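How People Teach a Robot by Showing It

Think about how you learned to tie your shoes. Somebody probably sat next to you and did it slowly. Maybe they put their hands over yours and moved your fingers through the loops. After that you tried it yourself, and you got it wrong a few times.

Some robots learn in a similar way. A person shows the robot a job, and the robot keeps a record of how it was done. Engineers call this "learning from demonstration." A demonstration is when you show someone how to do something.

Why not just write instructions?

For a long time, the usual way to get a robot to work was to write a program. A program is a long list of commands. Move forward this far. Turn this much. Close the fingers. Stop.

That works well in a factory where every part arrives in the same place every time. It works badly in a kitchen. A cup might be near the sink in the morning and next to the toaster at night. The handle might point left or right. Writing a command for every possible cup in every possible place would take forever.

Showing is often quicker. You can pick up a cup without knowing how many inches your elbow moved, and a person who shows a robot the same job doesn't have to know either. The robot measures those things for itself.

Showing by hand

The first way to show a robot is to hold its arm and move it. The motors are set so that the arm goes loose and does not push back. The teacher takes hold of it, guides it to the cup, closes the fingers and lifts.

While this happens, sensors in each joint write down the angle of that joint. A joint on a robot arm is a place where it bends or twists, like your elbow or wrist. Many robot arms have 7 of them. Your own arm can move in about as many ways, if you add up everything the shoulder, elbow and wrist can do.

This way is simple to learn, and a ten-year-old could do it with an adult nearby. It has some problems, though. A robot arm can be heavy. The teacher's hands and sleeves also get in front of the cameras, so the robot sees a person in every picture.

Showing by remote control

The second way is to drive the robot from a short distance away. The long word for this is teleoperation. "Tele" means "far," as in telephone and television.

There are several kinds of controls. Some teachers use a game controller. Some wear a headset and hold a grip in each hand. Others use a small copy of the robot arm, called a leader arm. When the teacher bends the leader arm, the real arm, called the follower, bends the same way. When the teacher squeezes the trigger, the follower's fingers close.

Charmaine Venter teaches robots this way at a workshop called Prandalcombe. Her arm is named Pilska, and the leader arm that steers it is named Sfeir. The people in the workshop chose both names from a list taped to the door.

"The first week, I kept crashing into the table," she says. "You can't feel the table through the controls. You have to learn to look."

What the robot sees

A robot needs more than joint angles. If it only copied the movements, it would reach for the same spot every time, even if the cup had been moved. So it also needs cameras.

One camera often stands to the side and looks at the whole table. Another rides on the robot's wrist, just behind the fingers. It goes wherever the hand goes. When the hand gets close to a plate or a pot, the wrist camera gets close too, and it can pick up small things that the other camera misses.

The robot's hand is called a gripper. Most grippers do not look much like your hand. Many have only two fingers, and those fingers can do just one thing, open and close. Two fingers are enough to hold a spoon, a sponge or the handle of a pan.
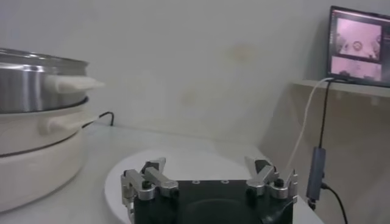 The camera pictures and the joint angles are saved together, many times each second. One full try at a job, from start to finish, is called an episode. An episode might last less than a minute. Moving a lid from a pot to a plate is one episode. When it is over, the teacher puts everything back, changes the positions a little, and does it again.

Doing it again and again is the largest part of the work. For one kitchen job, Charmaine's group recorded 2455 episodes. They threw out the ones where something was dropped or the recording stopped early, and kept 1933. The job took them until August.

From watching to doing

Next, a computer studies all the episodes. It looks for links between what the cameras saw and what the teacher did. When the cup is on the left, the arm goes left. When the fingers are on both sides of the handle, they close. This step is called training. At Prandalcombe the training program is called Claltska, and it usually runs all night.

Then comes the test. The teacher lets go of the controls and the robot tries the job alone. An adult stands near the red stop button the whole time.

The first tests often go badly. The robot may stop above the cup and wait, or close its fingers on air. When that happens, the teacher looks for what was missing. Perhaps all the episodes had the cup on the left side of the table. Perhaps the lamp was always on. Charmaine once had to record 300 extra episodes with the curtains open, so that the robot could learn what daylight looked like.

Try it yourself

You can try remote control at home with a friend. You will need a plastic cup, a spoon and a pair of kitchen tongs.

Put the cup and spoon on a table. Your friend is the robot and holds the tongs with eyes closed. You are the teacher and may use only these words: left, right, forward, back, up, down, open, close and stop. Get the spoon into the cup.

Now try it the other way. Put your hand over your friend's hand and guide the tongs. Was it faster? Move the cup to a new place and ask your friend to do it alone, eyes still closed, with the same movements as before. Then let your friend open their eyes and try once more.

Words to know

Demonstration: showing how a job is done.
Teleoperation: driving a machine from a distance.
Gripper: the part of a robot that holds things.
Joint: a place where a robot arm bends or twists.
Episode: one recorded try at a job.
Training: the step where a computer learns from the recordings.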